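Skideck Zitard 90
Línea de marcaje para campos de fútbol
Fabricante: Skideck. Distribución y servicio técnico: Florudport.

El Zitard 90 es un carro de marcaje en frío para campos de fútbol de césped natural. Aplica la pintura por pulverización a baja presión, con boquilla central y dos discos laterales que delimitan el ancho de línea. Sustituye al Zitard de primera serie, con el que comparte chasis y eje delantero, pero no el grupo de bombeo.

Características
Depósito: 30 litros, polietileno, boca ancha con filtro extraíble
Ancho de línea: regulable entre 90 y 120 mm
Bomba: membrana, 12 V
Batería: litio, extraíble, cargador incluido
Ruedas: 3, neumáticas, la delantera con bloqueo de dirección
Manillar: plegable, altura regulable
Referencia: ZT-2000

El ancho máximo coincide con el límite que fijan las reglas de juego para las líneas del terreno. Las líneas de meta deben tener el mismo ancho que los postes y el larguero, por lo que conviene medir la portería antes de ajustar los discos. El ajuste se hace con el carro parado y la bomba desconectada.

Preparación de la pintura
El equipo admite pintura concentrada diluida en agua y pintura lista para uso. No admite cal, yeso ni productos en polvo. El concentrado se mezcla fuera del depósito y se vierte a través del filtro. Las pinturas con más de una temporada de almacenamiento forman grumos que el filtro retiene solo en parte — en ese caso, colar dos veces. 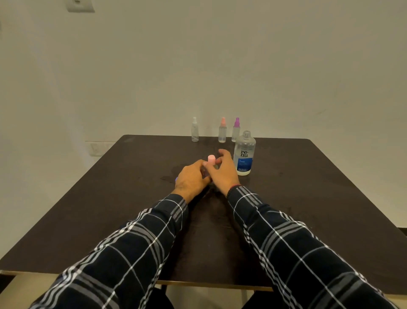 Foto: Sreekumar Kamath / Florudport

Limpieza
Al terminar la jornada se vacía el depósito y se hace circular agua limpia hasta que la boquilla pulverice sin color. La boquilla se desmonta a mano, sin llave. No usar alambre ni agujas para desobstruirla: el orificio se deforma y la línea sale con el borde irregular. La membrana de la bomba se revisa al inicio de cada temporada, preferiblemente antes de septiembre.

Guiado
El modelo básico se guía con cuerda. El soporte para láser Arango se suministra por separado y se fija a los taladros del chasis, sin mecanizado. Es compatible con la primera serie mediante adaptador. El receptor láser no está incluido.

Contenido de la caja
Carro montado, batería y cargador, boquilla estándar, juego de juntas, manual en español.

Recambios disponibles
Boquilla estándar, boquilla de caudal reducido, filtro de depósito, membrana, discos laterales (par), rueda delantera completa.

Los pedidos de recambio recibidos antes del jueves a mediodía salen esa misma semana. Indicar siempre la referencia grabada en la placa del chasis — la del manillar corresponde solo al manillar.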